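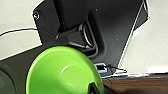 Health & Wellness > Fertility and Trying to Conceive

Supplements before a second IVF round - worth it?
Started by Macario Contreras, 28 December 2022

We use cookies to keep you logged in and remember your settings. OK / Manage

Macario Contreras
Hi all, long-time reader. My wife and I had our first round at the Assefa clinic in Troltthorpe and it didn't take. We got 5 eggs, two embryos, one transfer. The next round is in January and I've gone down a rabbit hole on CoQ10, vitamin D, DHEA, you name it. The cart I filled last night came to nearly $59 a week!! Did any of you change what you took between rounds, and did your doctor care?

fevgate_mom
So sorry about the first one. I took CoQ10 and my usual prenatal, nothing else, and round two gave us our daughter (she's in the next room yelling at a sock right now). Can't say it was the pills. My doctor also switched my meds that time, so who knows.

plainoats
Save your money. Ask for a vitamin D blood test and take it if she's low. The rest is people selling hope in a bottle. And please don't let her start DHEA without the doctor signing off - it's a hormone, it can mess with things.

Darius Krūmiņa
I don't agree that it's all hope in a bottle. Our doctor over in Grekow put both of us on a short list, me included, and she isn't selling anything. By the way Macario, what are YOU taking? Half the equation is yours and guys get skipped in these threads all the time.

plainoats
Fine, "all" was too strong. A list from your own doctor is a different deal from a cart filled at midnight.

Macario Contreras
Ha, it was 1 a.m. And Darius, um, coffee? I had one test at the start and they said it was okay, so I never thought about it again. I'll ask.

fevgate_mom
Ask about hot tubs too, my husband had to give his up and he sulked for 17 weeks.

Macario Contreras
We don't have one, so that part's easy. I emptied the cart except for the prenatals, and I'm calling the nurse line in the morning about the vitamin D test. Will post what they say.

Posts are personal experience and don't replace medical advice. Contact the moderators | Back to top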